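Towel folding project, bench notes
Wednesday, in from 9.30

Aroha Faulkner writing. Rostam Nouri on the arm for the morning, me on the arm after lunch. Kiani (the laptop) did all the logging. Plamham has the old driver on it and should stay switched off until someone has updated it.

Aim for the day was to get the first grasp sorted before we touch the second fold again. Last week's folds were going wrong early. The gripper was taking one layer of cloth near the corner, the corner dragged, and everything after that was built on a crooked start. Our supervisor's advice was to stop tuning the fold and look at the pick.

Morning

Rezeroed the arm. Joint 4 was out again, less than before. Rostam tightened the two bolts on the wrist plate and marked them with paint pen so we can see if they creep.

Closing width was set too wide in the config. It had been left over from the foam block exercise in the spring and neither of us had changed it. Now set properly for cloth, and saved under a new name so the foam settings are still there if the first years want them.

Tried the pick at three approach angles. Steep is bad: the fingertips push the cloth along the bench and the gripper closes on very little. Shallow is better but the lower finger catches on the bench if the height is even slightly off. Settled on the middle one. Rostam thinks we could go shallower with a softer tip on the lower finger. He is going to cut some from the silicone sheet in the second drawer. Please leave that sheet alone until he has done it.

Log counter stood at 2,646 when we stopped for lunch. The counter includes aborted runs, so don't quote it in the report as attempts. The file called folia_clean has the aborted ones taken out.

Afternoon

Swapped to the pull-and-shake move. The idea is the same as you'd do by hand with a tea towel: take hold of one side, lift, give it a quick flick sideways and let the weight of the cloth open it out. Speed is in our own units, where 100 is the limit we agreed with the technician. Nobody is to go over that, and the guard has to be down for anything above half.

At low speed the cloth just swings with the gripper and stays bunched. At full speed it opens more but slips in the fingers. Runs 173 to 217 in today's folder are the ones worth watching. They all use the middle approach angle and the new closing width, with only the speed changed between them. Please don't rename them, the script looks for the numbers.

The tracker struggles on the flick. It finds the edge of the cloth by looking for a clean line, and during the fast part there isn't one, so it hands back a corner position that is plain wrong. Two ways round it. Either we shorten the exposure and put the extra lamp back up, or we tell the tracker to ignore everything until the arm has stopped. I'd go for the second as it costs us nothing. Rostam would like both. We'll do the second first.

The stripes confuse it as well. It sometimes takes a stripe for the hem, mostly when the cloth is creased. A plain towel would be easier but the Trornstead rules say striped or patterned, so we have to deal with it at some point.

To do

Wait-until-stopped flag in the tracker (me).
Silicone tips, two pairs (Rostam).
Check paint marks on the wrist plate before first power-up.
Update the driver on Plamham.
Send the entry form for Trornstead. It wants a team name and we still haven't agreed whether Folia is the team or only the software.
Book the bench for the last week of August.

Arm parked, air off, key back in the cabinet at 5.15.

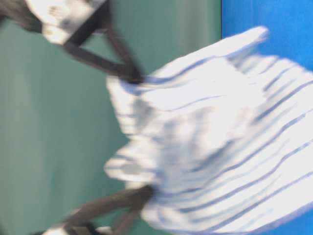
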